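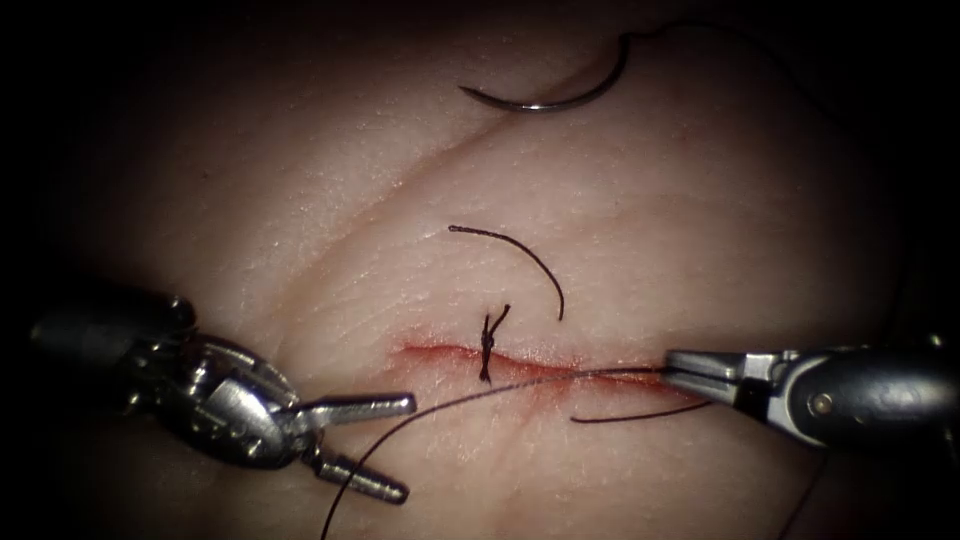

Slide 1: Four pieces of thread and one planner
(leave it up while people find seats, don't start talking over the door)

Hi everybody. I work on the software side of suturing at Trirkeo, mostly the bit between "the camera saw something" and "the arm moves." I'm going to spend most of my time on thread. Needles get all the love at these meetings, and I get it, they're shiny and rigid and you can fit a curve to them before lunch. Thread is the stuff that ruined my January.

Ask the room: how many separate pieces of thread do you count? Let people shout. Point at the knot on the cut, then the arc of loose thread above it that isn't attached to anything, then the strand running down from the closed jaws on the right, then the one trailing off the needle up top. Somebody will bring up the little tail under the cut. Good, give them credit!

The point to land: our tracker has to say which of those matter right now. The loose arc is litter. It's also the cleanest, best-lit, most thread-looking thing on the pad, so guess what the old version picked.

Slide 2: What Zupan does

Zupan is the thread tracker. Keep this short, the paper people can corner me at coffee.

It doesn't try to segment "thread" as one class any more. It makes short pieces, then links them, and every link carries a score for how likely it is that the two pieces are one strand. Anything that can't be linked to a jaw, a needle or the tissue gets tagged as debris and the planner treats it as something to stay away from.

Crossings are still the hard part. Point back at slide 1 if there's time: the long strand goes over the cut and then passes beneath the open left jaws. You lose it for a stretch and have to pick it up on the other side. We carry the direction through the gap and we refuse to link if the bend would be tighter than the thread can do. That one rule (Wenche Eide's, she wrote it on a Friday and went home) did more for us than a month of retraining.

Numbers: 474 labeled episodes, 9 held out by hand for the ugly crossings. Say out loud that 9 is small. Somebody will ask anyway.

Slide 3: Birkel, the planner

Birkel takes the linked strands and the jaw poses and plans the next move for both arms together. We used to plan them one at a time, left then right, with a keep-out box around whichever one was parked. Works great until the tips have to meet, and in suturing the tips have to meet all the time.

So now: one joint plan, 2 arms, and the keep-out zone is a soft cost that shrinks as you get near a handoff. Up to 4,000 candidate paths get sampled per step and most of them die right away in the collision check. Don't go into the sampler. I went into the sampler last time and lost the whole left side of the room.

Do say: jaw opening is part of the plan now. It used to be a separate command with its own timing, and that was a mess, because open jaws sweep a much bigger area than closed ones and the collision model didn't know.

Slide 4: The close view

Let this one sit for a second before talking. 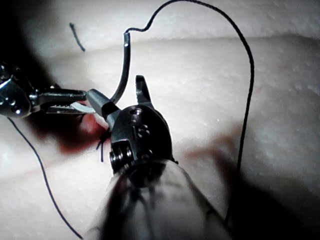 Wrist view: both instruments in at the wound, needle standing between them.

Okay so. Look at how little room there is. Needle nearly straight up, one jaw finger pointing up right beside it, and the lower end of the needle goes out of sight behind the gray jaw. From this view alone you cannot say where the point is. We fit the arc to the part we can see and let the fit guess the rest, with an error bar that grows the more is hidden. Birkel reads that error bar and slows down when it's fat.

Then follow the thread with the pointer: sharp bend at the top of the needle, the wavy little kink, up to the top of the picture, and down the right side. That kink is a pain. A smooth spline wants to iron it flat, and then your length estimate comes out short and you pull too soon. We let the spline have extra knots close to the needle and nowhere else. (Yes, spline knots. Pause for the groan.)

Also mention the shadow, lower right. The thread ends up heading into it. Dark thread, dark patch. Zupan drops its confidence there and we live with that.

Slide 5: Kelano

Kelano is our replay tool and I love it, I'll try to be brief. Scrub through an episode and you get camera views, linked strands, the chosen path and the rejected ones, all on the same clock. Shahzad Kakakhel added a button that swaps in a different tracker build and reruns the planner from that moment. That's how we found the loose-thread bug. Demo if the laptop behaves, otherwise skip to slide 6.

Slide 6: Still broken

Timing between the views drifts on long episodes. Short tails near a finished knot get linked to the live strand more than I'd like. And Birkel is too shy around debris, it'll take a silly long way around a scrap it could just brush past.

Questions. Repeat them into the mic!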